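Ticket 931 – Worksheet bundle prints with wrong margins and missing answer keys
Product: Tollier Seasons Bundle, Kindergarten to Grade 2 (weather and seeds unit)
Opened: Nov 27, 2024
Status: Solved, one point open
Opened by: classroom teacher, Sturuvwood Elementary

Description of the problem

I bought the bundle for my First Grade class and I have a problem with the printing. The file has 115 pages. When I print it on our school printer, the clip cards come out smaller than they should be, and the cutting lines on the left side are missing. The children cannot cut the cards, because there is no line to follow. The seed puzzles have the same problem, but only the ones with the gray border.

Also the answer keys for the math center are not in my file. The table of contents says they start on page 54, but on page 54 I find a second copy of the "Count the Seeds" mat. I looked at every page after it and I did not find the keys.

I use the Ankrah reader on a school laptop. I am not permitted to install other programs on it. I tried the same file at home and the result on the screen was the same – at home I have no printer, so I cannot say about the paper.

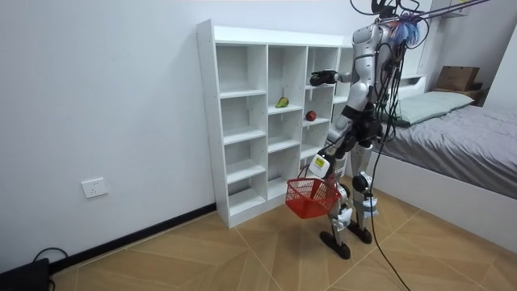

I want to add that the other bundle I have from Tollier, the one about farm animals, prints correctly on the same printer with the same settings. So I think the printer is not the cause. The paper is normal letter size. I need the science pages first, then the math, and the language arts can wait until January when we begin the unit about winter weather.

Reply from Tollier support

Thank you for the clear report. We checked the download that belongs to your order and you have version 1 of the file. The current one is version 2. In version 1 the pages were made for A4 paper, and when a printer puts them on letter paper it makes them smaller and sometimes loses the left edge. The farm bundle was always letter size, and this explains the difference.

Please try these steps in order and write to us where it stops.

1. Delete the old file from the laptop. Please also empty the download folder, as the Ankrah reader likes to open the last copy it remembers, even when you click on a new one.

2. Log in to your Tollier account and open "My Purchases." Next to the bundle there should be a small orange label with the word "Updated." Click on the label and not on the title. The title still leads to the old link, and we are repairing this.

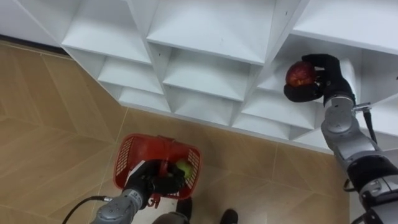 3. Open the new file and look at the bottom of the cover page. It must say "v2 – Letter." If it says only "Letter," you have a test copy and we will send you the file by email.

4. In the print window choose "Actual size." Do not choose "Fit" or "Shrink." Print one page of clip cards first, before the whole set.

5. Measure one card with a ruler. It should be 2 inches wide between the cutting lines.

Reply from teacher

I did the steps. Step 2 did not work the first time, as our school network (it is managed by Terkau) blocked the new download link. I sent the address to their help desk and they opened it the next morning. After this the download was normal and the cover says "v2 – Letter."

The clip cards are now good. I measured one card and it is 2 inches. The left cutting line is there. The seed puzzles with the gray border print well too, but the gray is quite dark and uses much ink. I changed the print setting to "Draft" for these pages and for First Grade it is good enough.

The answer keys are still not on page 54. I have now a page with the title "Math Center Keys" and nothing under it.

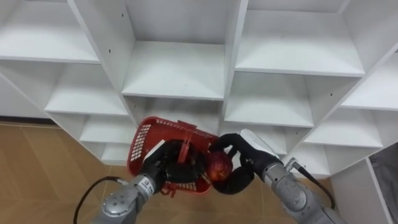
Where are the math answer keys in version 2?

They are in a separate file with the name "Keys_Math," in the same download folder as the bundle. We moved them out so that teachers can give the student pages to families without the answers. The title page on 54 should have a note about this, and the note was lost when we made the letter version.

Reply from teacher

I found the file, thank you. It was under the weather posters and I did not think to open it. The keys are complete for Kindergarten and First Grade. For Second Grade the key to "Rain Gauge Addition" shows the old numbers, from before the change of the worksheet. I do not teach Second Grade, but my colleague will use it.

Note from Tollier support

Confirmed. The Second Grade key for "Rain Gauge Addition" does not match the student page. We passed it to the person who makes the pages. The missing note on page 54 will be corrected at the same time. The printing part of this ticket is closed, and the ticket stays open for the key.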